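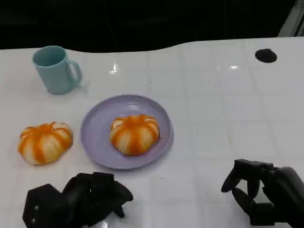 Skiden 1800 Table Covering

Product no. 3303

Wipe-clean covering for dining tables, worktops and craft benches. Sold by the metre from the roll. The top face is glossy white with a faint square grid; the back is a soft non-woven layer that grips the table and takes up small bumps.

Specification

Roll width: 183 cm
Minimum order: 1 m
Top face: PVC, gloss
Backing: non-woven polyester
Highest surface temperature: 69 °C
Colours: white, Halás grey, sand

Fitting

Unroll the covering face up and leave it flat overnight at room temperature. Waves along the edges come from storage on the roll and will drop out faster in a warm room. Cut with a sharp knife and a steel rule, using the grid lines as a guide. The grid is printed to follow the length of the roll, but small drift is possible over long pieces – measure both ends before cutting.

For a fixed finish, use Plutance double-sided tape on the underside, 3 cm in from the edge. Do not use spray glue. It marks the backing and cannot be removed.

Care

Wipe with a damp cloth and mild washing-up liquid. Tea, coffee and tomato stains should be wiped up the same day. Use a mat under pans, teapots and oven dishes. Plastic plates and mugs can be set straight on the surface. Bleach and scouring pads will dull the gloss.

Delivery

Lengths up to 3 m are sent folded, longer lengths on a tube. Cut lengths cannot be returned unless faulty. Samples are A5 and show one colour each.

Trade orders and full rolls: Zuzana Brabec, Trolemell sales desk.

Page updated 2026-10-08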